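**Likmont cover set for robot arms and hands, size 2, in black**

Bought with my own money from Benítez, arrived on a Wednesday, been on the arms ever since apart from two washes.

Right, so if you've read my other posts you'll know the spare room has been given over to a two-armed build for far too long. The metalwork is fine. The software is getting there. What drove me up the wall was the dust and fluff! We've got carpet, I've got a pink towel that sheds like a cat, and every open slot in an aluminium arm is an invitation. I was picking fibres out of a joint with tweezers one evening in November when I finally gave in and ordered some proper covers.

What you get is a pair of knit sleeves with a thick ribbed cuff, a pair of hand covers with a separate bit for the thumb, a little bag of spare elastic and an instruction leaflet folded so small I nearly threw it out with the packaging. The leaflet is quite good, as it happens. It tells you to put the hand cover on first and the sleeve after, which I did the wrong way round, and then had to peel the lot off again.

Getting them on is fiddly the first time. Park the arm, power off, fingers straight, then roll the sleeve up like you would a sock on a toddler. The knit has plenty of give and I didn't catch it on a single screw. I did trap a cable under the cuff on the left and only noticed when the wrist started complaining at the end of its travel, so run your cables before you dress the thing. Second go took me a cup of tea's worth of time.

The cuff is the best part. It's chunky and it grips without squeezing, and it stays where you put it on a smooth tube. I'd half expected to need tape. I'd even bought a roll of Fastine 772, the soft hook-and-loop stuff, and it's still in its wrapper if anybody wants it.

Fabric over the back of the hand worried me more, because the fingertips do all the feeling and I didn't want cloth creeping down over the pads. It doesn't, or it hasn't on mine. The opening sits well back and the thumb bit is cut separately, so the thumb can swing across without dragging the rest with it. For bathroom jobs (taps, towels, the glamorous end of robotics) that matters a lot. I've been working through reaching for the lever on the tap and getting hold of a towel off the rail, and I haven't had to change a single grip setting on account of the covers.

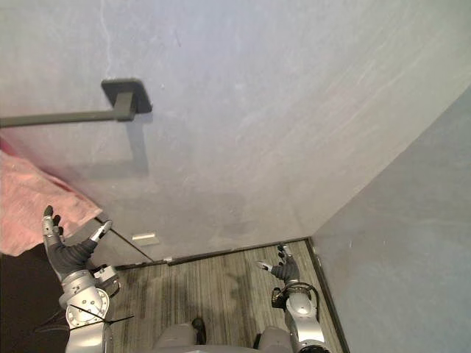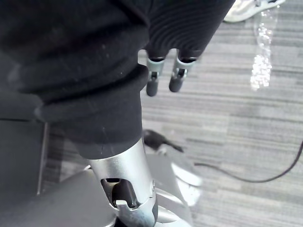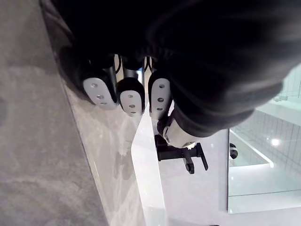 Now the moans. First, lint. They keep it out of the joints, but my goodness they collect it themselves, and in black every speck shows. A lint roller is going to live next to the emergency stop from now on. Second, there's too much length in the sleeve. It bunches up in big folds towards the top and I keep wanting to tug it straight. Zakhar Vakulenko, who has the bench next to mine at the Samotov workshop, reckons the slack is needed for when the elbow folds right up, and he's probably right, but it does look a bit like a jumper borrowed from a bigger sibling. Size 1 might suit a shorter arm. I haven't tried it.

Third moan, and it's a small one -- the leaflet says nothing about heat. My shoulder motors don't get especially warm but if yours do I'd keep an eye on things for the first few sessions. I stop and have a feel under the fabric every so often, and so far I've been happy with it.

Washing is easy enough. Cool wash inside a pillowcase, dry flat, no shrinking that I can see. The elastic on one thumb has gone slightly wavy after the second wash and I suppose that's what the spare is for. I haven't sewn it in yet.

Would I buy them again? Yes, and I'd pay the extra for the hand covers too, though you can get the sleeves on their own if your hands are already sealed. Four stars. I'd have given five if they did them in grey -- the carpet fluff would vanish!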